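Round table (workroom)

From the Trorkdale Encyclopedia of Rooms and Their Contents

The workroom round table is a small circular table, usually covered with a cloth, kept in offices, studios, teaching rooms and the back halves of shops. It is distinguished from the dining table by the absence of dinner and from the desk by the absence of drawers. Its official purpose varies from one room to the next. In practice it holds a mug, a pen and one flat thing that belongs somewhere else.

In the Trorkdale district it is also called a drum, a skirted table or, among older people in Skundwood, "the visitor", on the grounds that it was only meant to stay until the proper furniture came.

Origins

The form descends from the parlour table, which stood in the middle of a front room under a heavy cloth and was dusted more often than it was used. When parlours went out of fashion the tables were passed on to church halls and schools, and from there to anyone with a ute. The cloth went with them. It hid a good deal of damage, and a table that had been covered for decades was seldom improved by being uncovered.

The first purpose-built workroom model in the district was sold by Villow, a furniture maker in Skundwood better known for hat stands. The catalogue described it as "suitable for all standing and seated tasks", a claim that has been tested mainly by people putting their tea on it.

Construction

The standard Villow top is 700 mm across, on a central column with a splayed foot. Later versions have four legs, which wobble less and trip more people. Tops were made in whatever board the workshop had on hand, and buyers who lift the cloth expecting consistency are usually disappointed.

The cloth

Plain cotton was the original covering and is still preferred by those who own an iron. Denim and denim-like fabrics became common later. They are heavy enough to stay put and the mottled blue is forgiving of most drinks. White objects show up well on it, so that a mug or a tray left behind can be seen from the doorway and ignored from there as well.

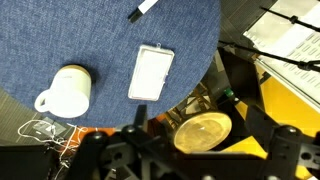 Two ways of fitting are recognised. In the tight fitting, the fabric is pulled over the edge and fixed underneath, giving a neat curve and no overhang. In the loose fitting, a full cloth is laid over the top and allowed to drop. The tight fitting is easier to work at, and the loose one is easier to wash. Households and workplaces tend to hold one view or the other for life.

A cloth should be turned now and then so that it fades evenly. The instruction appears in every care leaflet Villow has printed, and cloths across the district continue to fade on the window side.

Customary contents

The mug is the one constant. Plain white is the usual choice in shared rooms, where it belongs to everybody and is therefore washed by the person who can stand it least. A lid, or a mug that looks as though it has one, is regarded in Skundwood as a sign of optimism: its owner intends to come back while the contents are still worth drinking. The handle is by tradition turned outward. On a small top this puts it over the edge, where sleeves can find it.

The pen is generally a whiteboard marker. Markers migrate. They begin the week on the ledge of the board and are carried to the table by someone making a point, after which they stay. A white-barrelled marker with a black cap is the commonest sort, and in most rooms the commonest sort is also the driest, though this cannot be told by looking and must be discovered in front of other people.

The third object is harder to classify. It is flat, shallow and rimmed, and may be a tray, a holder or the lid of something. The district survey, compiled in September by Tariq Orakzai of Flores, gave it the heading "small tray, purpose undeclared" and went on to find one in nearly every room he entered. Orakzai visited 60 workrooms for the survey and was offered tea in 12 of them, a figure he recorded in the appendix without comment. 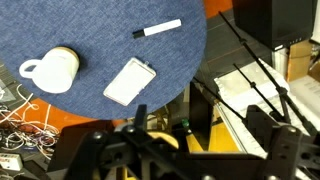
Arrangement follows no written rule. Orakzai noted that objects on a round table drift apart until each has its own patch of cloth, whereas on a rectangular table they gather in the corners. He put this down to the lack of corners. His second edition, dated 9/27/18, expands the point to a full chapter — most readers have found the first version sufficient.

What is kept on the floor nearby falls outside the scope of the article, except to say that a table without drawers has to put its untidiness somewhere. Leads, bags and flat-pack remnants are all traditional. A floor-length cloth conceals these very well until someone needs one of them.

Placement and seating

The skirted table is normally placed clear of the walls, so that it can be approached from any side and be in the way from all of them. Long benches and desks take the wall, and the round table takes what is left. Opinion differs on the right seat. Chairs with arms will not go under a hanging cloth, and low chairs leave the sitter at chin height with the mug. The tall stool is the accepted compromise, and a good pairing is a dark navy cloth falling to the floor in soft folds with a wooden stool beside it, the round light-wood seat echoing the top and crossbars between the four legs giving the feet somewhere to go. Under such an arrangement the cup is best kept to the far edge of the table, as careful drinkers do, since a loose cloth moves when a knee does.

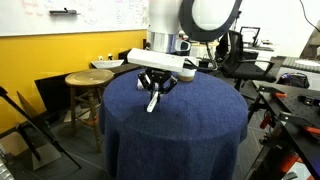

Colour is the other half of placement. Villow's advice was to match the cloth to the walls, which produced several very gloomy rooms in Flores before it was withdrawn. Current taste runs the other way. A dark blue cloth holds its own against a wall painted bright yellow at the bottom, and a large whiteboard hung above the paint keeps the whole from looking like a nursery, particularly once it has faint notes in red and blue that people are reluctant to wipe off. Grey carpet is neutral in these disputes and has been accepted by both sides.

Care

Shake the cloth outdoors. Wash dark blues on their own, cold, and hang them over 2 lines so that the middle does not sag. Marker ink on denim should be dealt with the same day; after that it is part of the pattern. Ring marks from mugs generally stay under the mug, a system that works as long as the mug is put back.

See also

Hat stand (Villow); Stool, tall; Tray, purpose undeclared; Whiteboard ledge, contents of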